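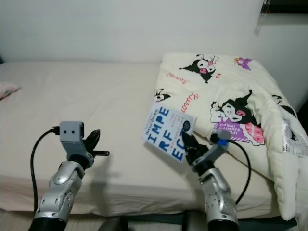 Photo: Volham workshop

March, 4:10 pm

Second dye bath for the Ishida cotton. Cut seven swatches from the washed bolt and weighed them dry at 255 g total. Indigo vat is the old Brurno recipe, pH a little low at the start -- added soda ash twice and let it sit.

Swatch 3 came out streaky along the fold. Probably air trapped when I lowered it in. The rest are even, but paler than the Cekon reference card. Up to 5 more dips to get there, I think. Don't rush the oxidizing between dips, last batch went green at the hems.

Cream bedding stays undyed until the color is settled. Lot 912 is still on the shelf if anyone needs a plain control piece.

To do: rinse buckets, order more soda ash, relabel the vat lid.

2 comments
5 shares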